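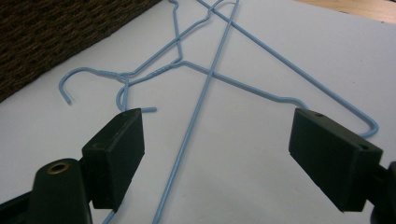 Light blue hangers on the white paper, fingers open

Hand-held gripper won't hold thin wire after I changed the pads
Posted by Kristine Baluyot, Aug 29, 2026
3,072 views

Hi all! I look after the hand-held grippers at our shop in Danville, and I've got one that's making me a little crazy. The job is hangers, the plastic-coated wire kind, going between a basket and a table covered in white. I put fresh foam on both finger pads last week and it's been worse ever since. Big stuff is fine. A rolled towel, a mug, no trouble at all. But put one wire between the pads and it rolls, or it twists and points its hook at my wrist.

What I've tried so far: wiped the foam with a damp cloth, swapped left and right pads, snugged up the pad screws. I also straightened the fingers by eye, which probably wasn't my smartest move. When I close it slowly, the pads seem to touch at the tips first and there's a little wedge of daylight farther back.

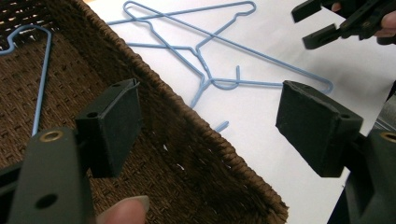
The other gripper we have came from the same batch and it picks up the same hangers just fine with its old foam still on, so I don't think it's the hangers (they're bent all over the place, but it doesn't seem to care). Do I need different foam, or did I mess up the fingers? I'd rather not take the whole thing apart if I can help it.

Kamran Dogar
Daylight at the back means your pads aren't parallel. I'd fix that before buying anything.

Loosen the pad screws until the pads just barely move. Get something flat and stiff, I use a steel ruler, and close the fingers on it so both faces lie flat against it. Keep it squeezed while you tighten up again, going back and forth between the sides a bit at a time. If you tighten one side all the way first it'll walk on you, ask me how I know. Then pull the ruler out, close the gripper on a strip of paper and tug. Try it near the tips and again farther back. Should feel the same in both spots.

If you still have daylight after that, look under the foam. Old glue leaves ridges, and a ridge under new foam will tip the whole face. Mine came off with a plastic scraper and a lot of muttering.

Also — is the new foam thicker than the old? Thick soft foam is great for mugs and lousy for wire. The wire sinks in and then turns however it wants.

Rakiya Fashola
try rubber bands around the pads. works on mine

Jummai Akinola
Kamran's ruler trick is good, do that one. I'd skip the rubber bands, they creep toward the tips and then you're chasing them all day.

One thing to add: let the glue sit overnight with the fingers open. I got impatient in October and closed a set on fresh glue, and the foam slid down and dried crooked on both sides. Had to redo the lot.

Kristine Baluyot
Okay, it IS thicker! I just put the old piece next to it and I feel silly. Ordering the thin stuff tonight, and I'll do the ruler thing when it gets here. Thank you!!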